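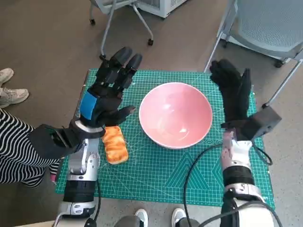 *Fig. 1. Green cutting mat with a fine white grid and diagonal angle guides. On it, a pink bowl and a slice of toy bread.*

# Unit 2: Measuring and Marking Out

Pattern Drafting I, Festska Evening School
Notes by Henrik Buschmann, revised by Cuiping Tan

Read before the session. Bring a sharp pencil, a steel ruler and the paper left over from Unit 1.

## Reference edges

All measurements on a piece start from one edge. We call it the reference edge. Choose it first, cut it straight, and mark it with a small cross so you can find it again. If the first line is measured from the left edge and the second from the right, any error in the width of the sheet ends up in the gap between them.

The second reference is a line square to the first. Draw it with a set square, then flip the square over and draw it again from the same point. If the two lines don't match, the square is off by half the angle between them. Several of the older squares in the cupboard are off. Test yours each time.

## Running totals

Suppose a strip needs a row of marks 9 mm apart. There are two ways to do it:

- Step off 9 mm from each mark to the next.
- Keep the ruler still and mark 9, 18, 27, 36 and so on from zero.

Use the second. With the first, every small slip is carried into the marks that follow. A slip of a quarter of a millimeter, repeated in the same direction eight times, puts the last mark 2 mm out. With the ruler held still, each mark has only its own error.

Dividers are fine for short runs. Check the last mark against the ruler before going on.

## Reading the ruler

Look straight down at the mark. From the side, the thickness of the ruler shifts the reading (parallax). Tilting a thick ruler so its scale touches the paper helps.

The end of a ruler wears. For close work, start at 10 mm and subtract it afterward. Write the subtraction down. Most 10 mm errors handed in last August came from people who did it in their heads.

Don't change units partway through a piece. If the pattern is in inches, convert the whole list before drawing anything.

## Printed grids

A printed grid is good for lining up an edge and for a quick check that a corner is square. It should not be your only measure for a finished size. Compare the grid with a steel ruler over its longest run and note the difference on your record sheet.

Store mats flat and away from heaters. A warped mat won't lie level again without a good deal of trouble, and the grid can't be trusted where it bends.

## Scale

Scale is written drawing first, object second. At 1:4, a drawn line of 326 mm stands for 1304 mm. At 1:5, a cloth length of 2000 mm is drawn as 400 mm. Angles stay the same at any scale. Areas don't: at 1:4 the drawn area is one sixteenth of the real one. Keep this in mind when estimating cloth from a small drawing.

## To hand in

1. The strip of 9 mm marks, made both ways, with the final error of each.
2. The result of your set square test.
3. The bodice block at 1:4, reference edge marked.

Put your name on every sheet.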